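Progress report to the Flilstead Fund
Project: Shared tableware for the Huaranga community kitchen
Prepared by: Socorro Cabrera, project coordinator
Date: Apr 28, 2018

Dear Ms. Asamoah,

I am sending you the second report on the tableware grant. The first one covered the rent and the repair of the sink, so I do not repeat these points.

Since the last report we bought 200 bowls and 100 cups from Husulow. The bowls came in two deliveries. In the second delivery 31 bowls had a small chip on the rim, and Husulow agreed to replace them without cost. The replacement is not here yet. I wrote to them two times and they promise it before July.

The choice of the cups took longer than we planned. The older guests asked for something light, and the parents asked for something that does not break on a tile floor. We decided for plastic. For the bowls we stayed with a cream color, because it fits with the plates we already have from Rusow and the food looks good in it.

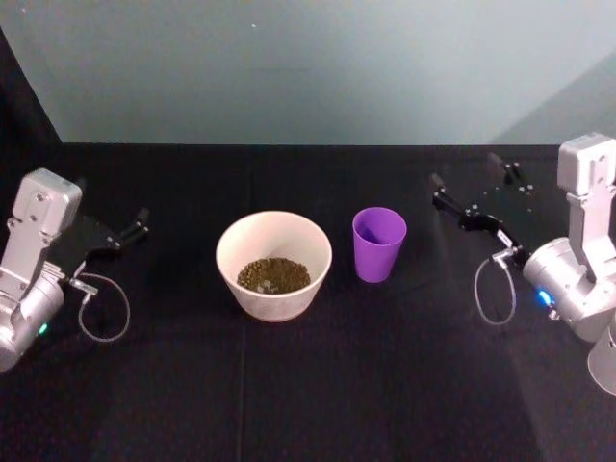 Cream-colored bowl and purple plastic cup, side by side on the black tabletop.

Each guest now receives one bowl and one cup at the entrance and brings them back to the washing counter after the meal. This works well at lunch. In the evening it is slower, as many families arrive at the same time and the counter is narrow. We moved the drying rack to the other wall, and the line became shorter, but I would still like to have a second rack.

From the start of the grant we served almost 1,000 meals with the new tableware. The paper bowls are finished and we did not order them again. The cost of washing went up a little - mostly hot water - and I put it in a separate line of the budget so you can see it clearly.

Open points for the next period: the replacement bowls, lids for the soup that people take home, and labels for the storage shelves. I ask also for your permission to use the money left from the cups for the second drying rack. Please let me know if you need the receipts on paper or if the scanned copies are enough.

With kind regards,
Socorro Cabrera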